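Rooms Bookings Minutes Forms Contact

Lostmont Building > Shared Rooms > Working Group > Minutes

Last updated: August

Shared Rooms Working Group
Minutes of the regular meeting, Bellis Room, 2:00 p.m.

Present: representatives of Facilities, Room Bookings, Stores and the ground floor users. Apologies were received from Purchasing. A quorum was present.

1. Minutes of the previous meeting

The minutes were approved with one correction. Under item 4, "cleaned monthly" should read "inspected monthly." Cleaning remains weekly.

2. Matters arising

2.1 The door closer in the Bellis Room has been adjusted. The door now latches without being pushed. Closed.

2.2 The spare key to the paint store has not been returned. Stores will replace the lock cylinder if the key is still missing at the next meeting. Open.

2.3 The revised booking form is in use. Users continue to leave the "materials brought in" field blank. Room Bookings will make the field required.

3. Backdrop and surface finish, ground floor workroom

3.1 Facilities reported on the condition of the backdrop. The gray-green finish is sound, but the tone is not fully even. It is lighter toward the left and darker toward the middle, with a faint paler vertical band a short way left of the blue line. The users find the present color easy to work against and do not want it changed.

3.2 Two options were considered: spot repair of the paler band, or recoating the full gray-green area. Spot repair is cheaper. Facilities noted that a patch in a matte finish tends to show at its edges and could leave the tone less even than it is now.

3.3 The blue line is to be kept at its present position and width. Bookings on that side of the room are laid out from it. It will be masked before any coating and checked for straightness afterward.

3.4 Agreed: Facilities to obtain a sample card from the Culelska range, matte only, and to place it against the existing finish in daylight and again with the ceiling lights on. No coating is to be ordered until the sample has been accepted by the ground floor users. 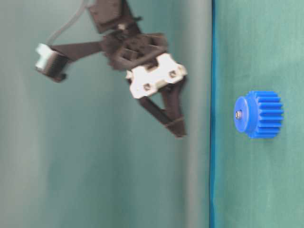
SURFACES AND CLEANING

4. Cleaning method

4.1 The present method is a dry microfiber cloth followed by a damp one. Stores proposed changing to Zedislow surface cleaner, diluted. Facilities asked that the dilution be tested on an offcut first, as the finish may lift or turn glossy where it is rubbed.

4.2 Agreed: an offcut will be wiped 40 times with the diluted cleaner, left to dry, and compared with an untreated piece. Results to the next meeting.

4.3 Adhesive tape is not to be applied to the gray-green finish. Users who need a temporary mark should ask Stores for the low-tack dots. This will be added to the room card by the door.

5. Lighting

5.1 The users asked for less glare on the backdrop during afternoon sessions. Facilities will fit a diffuser to the nearest ceiling panel and lower the blind by one stop - the blind on the far window is not to be altered, as it serves the corridor as well.

5.2 The ceiling lights currently switch off after 15 minutes without movement. The users asked for 20. Facilities saw no objection. Agreed.

6. Bookings and clearing down

6.1 Room Bookings reported 14 bookings for the workroom since the last meeting. Two overran. The following users were delayed in one case.

6.2 It was proposed that the last part of each booking be kept for clearing down. The ground floor users objected to a fixed period, noting that some setups are left in place by agreement from one booking to the next. The proposal was withdrawn. The booking form will instead carry a box marked "leave in place," to be checked by the outgoing user and read by the incoming one.

7. Actions

Facilities - Culelska sample card; diffuser; light timer.
Stores - offcut test with Zedislow; low-tack dots; key or lock cylinder.
Room Bookings - required field and new box on the form; room card text.

8. Any other business

The clock in the Bellis Room is slow. Facilities to replace the battery.

The meeting closed at 3:10 p.m. The next meeting will be held in the same room.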